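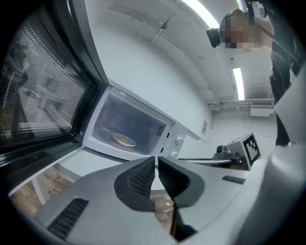 Just wipe the pads and get going, was the advice from the first technician I ever worked beside, and for two weeks I did exactly what I was told. My gripper fingers were clean as could be and my grip was terrible. So let's start this chapter slower than that technician would like.

Chapter 6
Looking After the Hand-Held Gripper

In the last chapter we talked about the arm and its joints. Now we get to the part I like best, the tool you hold in your own hand (and the part that gets the most abuse, I'm sorry to say). You carry it up to an ordinary kitchen job, say a microwave with its door open and a plate inside, and you do the job with two rubber fingers where your own would normally go. If those fingers don't meet squarely, nothing you record that day is worth much.

I learned on the Gruvis, an older tool with a stiff trigger, and later moved to the Trurker. Most of what follows fits either one. Where they differ I'll say so, and you can skip the bits that don't match what's on your bench.

6.1 Before you pick it up

Turn the tool over and look at the pads. The ribs should stand up with clear grooves between them. Run a fingernail across - you want to feel every ridge. When a pad goes smooth at the tip but stays rough near the base, the fingers have been closing at an angle, and a new pad will wear the same way until you fix the alignment.

Next, the vent grilles on the shell. Kitchens are greasy places! Grease catches lint, lint blocks the slots, and the motor runs warm. I use a dry paintbrush and hold the tool so the dirt falls out and away from the opening. No sprays, please.

6.2 Squaring the fingers

Close the fingers slowly on a strip of plain paper and pull. The paper should drag evenly along its whole width. If one side slips, loosen the 2 screws at the base of that finger, nudge it, snug them down and try again. On the Gruvis you have to take the cover off first, which is a pain, and I usually did it wrong the first time.

Write down what you changed. My notebook from the Hopkin kitchen has 113 entries in it, and the one I've gone back to most often just says "left finger, quarter turn, better."

6.3 Checking the marker

If your setup uses a square black-and-white marker, look at it before each session. A curled corner or a smear of sauce can throw off the position reading, and you may not catch it until you play the recording back. At Sullska we kept spares in a flat folder, and the old marker came off whole before the new one went on. We'll get to measuring its position in 6.4, so have a ruler handy.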